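这个月一直在改全身控制器的下蹲部分，分几条记一下，主要给以后的自己看。

1/ 任务很简单：人形从站立降到半蹲，保持住，再站起来。上层给骨盆高度和躯干朝向，下层 QP 解关节力矩。代码在 Brondach 仓库的 squat 分支，场景用 Orkudstead 那套室内资产。

2/ 老版本的毛病是骨盆高度一降，膝盖就往里收，然后脚踝力矩顶到上限。我一开始怀疑摩擦锥设得太紧，放宽以后没有改善。

3/ 后来把每一步的 QP 残差打出来看，问题在零空间的姿态任务。参考姿态还是直立那一组，权重又偏大，和骨盆任务一直在抢髋关节。
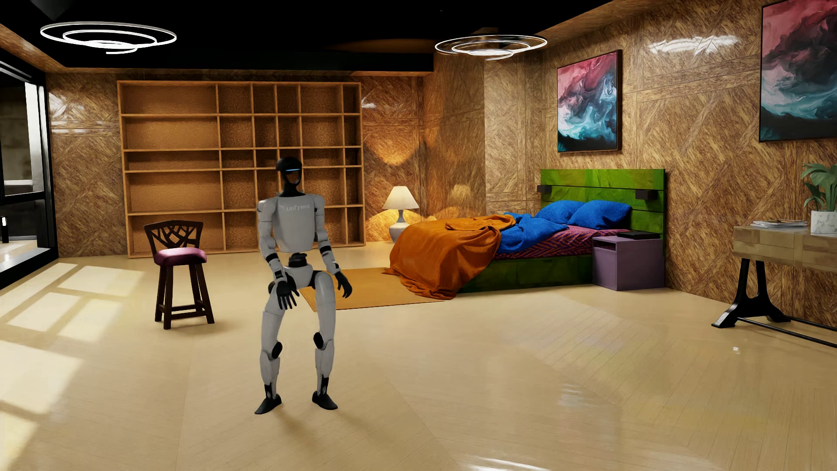 4/ 姿态参考现在跟着骨盆高度插值，髋外展单独给权重。插值表 10 个节点，手调了一晚上，没有用优化。半蹲的时候两膝是略微分开的，双脚平放，手臂垂在身体两侧，手臂这边没有加任务，只留了阻尼。手指也没管，两只手张合不一样，对质心的影响我暂时忽略。

5/ 批量测试跑了 128 个随机初始姿态，老版本过 88 个，新版本全过。判定标准是保持阶段脚底不滑、力矩不饱和。

6/ 感知这边还没接好。地面反光很强，渲染深度没事，换成 Flasex 的双目模型以后，地板上会冒出一片假的凹陷，落脚点规划直接报无解。目前先用真值高度图顶着。

7/ 碰撞体也得重做。吧凳那种镂空靠背，凸分解出来 193 块，规划器每次查询都慢。打算靠背换成一块薄板，凳腿留着。床尾垂下来的毯子先当成静态障碍，不算布料。

8/ 有人问为什么不直接上强化学习。Kaplan 分支里有一版策略，蹲得比我这个顺，但是骨盆高度指令跟不准，后面要接坐下的动作，我需要高度可控。两边都留着。

9/ 下一步是坐下：接触切换、臀部接触力估计，还有凳面高度从哪里读。插值表和测试脚本晚上推上去，配置文件的字段改了名，拉代码的记得把旧的删掉。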